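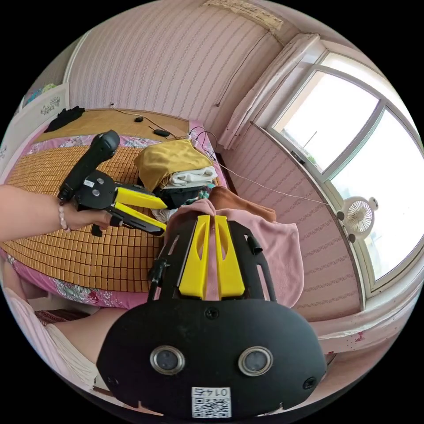
Grocery money, or where did it all go

May 2020

Quick one tonight, dinner is in the oven and I have till the timer goes.

So I finally added up the receipts. I'd been stuffing them in the drawer with the batteries and the takeout menus and telling myself it was fine. One trip, one single trip: $186. For two people! And then on the fourth night we had eggs on toast. Where did it go. I sat on the kitchen floor with a highlighter trying to work it out.

Cheese, mostly. Cheese and those little drinks.

What I was doing wrong

Shopping hungry, obviously. Everybody knows that one and I still do it. Also shopping without looking in the freezer first. I had 4 bags of peas in there, all of them open, all of them with a rubber band on. Also buying for the person I'd like to be, the one who makes soup out of fennel. Never once made soup out of fennel. The fennel goes bendy and I feel bad and then it's in the trash.

And the list. I had a list on my phone in an app called Drudeck, which is fine, it does aisles and everything, but I kept adding stuff to it at midnight and then just buying whatever it said. Capers. Why capers. So the app is gone and I'm back to an envelope. Back of an envelope, pencil, when it's full I'm done. Small envelope.

What I do now

Plan six dinners, leave one night blank. The blank night is leftovers or toast, no guilt. I used to plan all seven and it fell apart every time, usually by the third day when I was too tired to chop.

Look in the freezer BEFORE the envelope.

One big shop, and no popping back in for milk. Popping back in for milk is how I end up with candles. If we run out of milk then it's black coffee till the next shop. I get the Nyamweya dark roast from the place on the corner and it's good black anyway, a bit smoky. That one I'm not giving up, don't ask.

Rice and beans from Jilach, the bulk store behind the tire place. You bring your own jars, they weigh them at the front. I forgot the lids the first time and carried lentils home with foil over the top. Half of them are still in the car seat I think. But it's so much cheaper than the bags, and the red lentils cook in the time it takes to set the table.

Cheese gets a line of its own on the envelope. One cheese. We argue about which.

Does it work

Kind of? Last week was way down. The week before was not, there was a birthday and I bought the good butter. I'm not going to pretend I've cracked it. I tried this back in December too and it lasted up to the point where there was a cookie tray in the house, and then all bets were off.

The thing that's stuck best is the freezer look. Takes two minutes, cold hands, and there's nearly always a dinner in there already. This week it was half a batch of chili I'd labeled "sauce???" Tasted great with the rice. Put a fried egg on it.

Things I still cant get right: bread (we eat it too fast, or it goes green, no middle), herbs (same), and snacks. If anyone has a snack that's cheap and isn't popcorn please leave a comment. I've eaten so much popcorn. Someone said roasted chickpeas, I tried it, mine came out like gravel. Maybe my oven. It's an old Adura and it runs hot on the left side, you have to turn everthing halfway through or one end burns.

Which reminds me, I have not turned the potatoes.

OK they're fine. Bit dark at one end. Will put the lentil thing up next time, it makes 8 bowls and freezes well, and I need to write the amounts down before I lose the envelope.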